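Robot arms on the salad packing line – what happened to your hours?

Forum: Food Production and Packing > Shop Talk
Started March 12, 2024

portion_pat
Our site at Gamport packs lunch trays for Farico. Two-compartment clamshells, hand filled, 310 trays an hour on the day shift when everybody is in. Management told us last week they want robot arms on one line by summer. They say no layoffs. I have been there long enough to want to hear it from people who have already been through it.

Mainly I want to know what the job looks like after. Did your hours change? Did your rate change? Who cleans the things?

kettlecorn_88
We got two arms in January on tray loading. Hours stayed the same for the permanent people. Temps went from five to two, so "no layoffs" was true on paper. Ask them about agency staff and get the answer in writing.

dlt_mirsad
Mirsad Krasniqi here, I'm a line tech at Ambrosio in Firkham, so take this from the other side of the fence. My answers in order.

Hours: same. Rate: the operators who took the training got a bump, the ones who didn't stayed where they were. Cleaning: the operators do the table, bowls and mats. Techs do the arms and grippers. Don't let them blur that line, because a gripper that has been hosed down by somebody who was never shown how is a bad afternoon for me.

As for what the work looks like, it is slower than people think. Most of my week goes on small produce. A sealed pouch is easy. Cherry tomatoes roll, the stems catch, and every one sits a little different in the tray. We work through it at a bench with the same kind of tray the line uses. 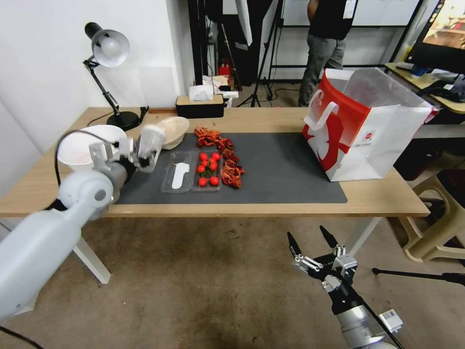 Bench setup at our place. Tomatoes in the right side of the tray, utensil in the left, dried chilies on the mat.

The bench is where you find out which items should stay with people. We took leafy stuff off the robot list completely. Dried chilies are still undecided. They tangle, and when you pick up one you may get three.

portion_pat
Thanks, that helps. What do the operators do while you're working that out? Here they'd have us stand and watch.

dlt_mirsad
Two of them rotate onto the bench with me, half a shift each. Lucyna Walczak on days has packed for years and she told me in ten minutes why we were dropping tomatoes. Everyone else runs the normal line. If your company plans to do all this without packers in the room, I would push back.

gloves_off
I'm going to disagree with the cheerful version. I was at a plant that did this. The rate on the hand lines went UP after the arms came in, because now there was a number to compare us to. We were at 400 an hour and they started talking about 500. The arms weren't hitting that either. They don't need breaks, so it looked fine on the daily sheet.

And the interesting half of the job went to whoever got picked for training. The rest of us got the jams and the spills.

kettlecorn_88
Same complaint here about the training. It went to people the supervisor liked.

dlt_mirsad
I won't argue with that, I've seen it at other sites. Ours was by sign-up sheet and seniority, and that only happened after Dragica Radonjić from the union side asked for it. On the rate I have less to say. I don't set it and I don't see the daily sheets.

tmiah_nights
Tanvir Miah, night shift, same company as Mirsad. One thing he left out. Nights has one tech for the whole building. If an arm faults at 2 a.m. we go back to packing by hand and the target for the shift doesn't move. We were 200 trays short one night and had to explain it in the morning. Get the fault time taken off your target before you agree to anything.

On the plus side, my wrists are better. I used to tape them every shift and I've stopped.

dlt_mirsad
Fair point about nights. I've asked for a second tech. No answer yet.

gloves_off
Wrists I'll give you. Mine never got the chance, I was on the hand line the whole time.

portion_pat
So far I have this for the meeting: agency staff in writing, training by sign-up, cleaning split between operators and techs, fault time off the target. Anything else?

kettlecorn_88
Noise. Ours are quiet but the compressor isn't. Ask where it goes.

tmiah_nights
And ask who is allowed to press the stop. On our line it's anyone, no questions after. Some places want you to call a lead first.

portion_pat
Adding both. Meeting is next week, I'll post what they say.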